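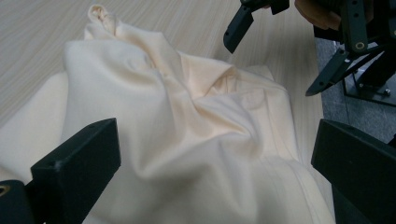 The folding takes no time, it is the finding of the collar that takes the time, one participant from the Skellham households told us when we asked which part of the laundry she would most gladly give away. Similar remarks came back in many of the interviews, and they led us to treat the bunched garment as a state which deserves its own description. In the earlier literature on domestic work it is mostly passed over, and the shirt appears only as "unfolded" or "folded".

Figure 4. A cream-coloured shirt bunched on a light wooden tabletop, coded as state B (collar in several layers, seam line partly readable).

Home Journal Issues Authors Contact
Reading time: 12 min
We use cookies to improve your experience on this site. Accept Settings

4.2 The bunched state and how people open it

Of the 172 folding episodes in our material, 98 began from a garment which was neither flat nor hanging. We divided these starting positions into three states. In state A, the garment is closed like a ball and no seam can be followed. In state B, at least one straight feature can be read, although the rest of the cloth is heaped. In state C, the garment is almost open and needs only smoothing by the palm. The shirt in Figure 4 belongs to state B. The fabric is folded over itself in soft ridges, but a straight seam, likely the front placket, goes down on the right side, and the collar makes a group of sharper points above it. The narrow twisted end near the top may be a sleeve or a cuff, and two of our coders did not agree about it. We kept such disagreements in the data and did not force a decision.

In state B, 70 episodes were recorded. The participants began most often at the collar. They took it by both corners, lifted the shirt clear of the table and shook it once or twice, and after this they laid it down again with the buttons towards the table. A second group began from the placket and pulled the cloth sideways. This way is slower, but it was preferred when the table was small — the Esfahani Street flats, for example, have kitchen counters which hardly take one adult shirt with its sleeves out.

Twisted sleeves were the main source of repeated work. A sleeve which had turned inside its own length could not be smoothed from the outside, and the participant had to put an arm through it, or to hold the cuff and let the weight of the shirt unwind it. Several persons did the second thing without looking, while they were talking to us about other matters. When we asked about it later, they could not say where they had learned it.

The colour of the garment had also some influence, which we did not expect. On pale cloth the creases show mainly by their shadow, and in the evening sessions, under one ceiling lamp, participants used their fingertips more to find the seams. On striped or checked shirts from the Tarico set the pattern itself showed where the cloth was turned over. We did not measure the light level in the homes, so this remark should be taken with caution.

Wrinkles were coded separately, after the scale of the Jukemach pilot study which we ran in August. State and wrinkle score are not the same thing — a shirt can be heaped but smooth, or laid flat and badly creased. The relation between the two is treated in Section 4.3, together with the decision to iron.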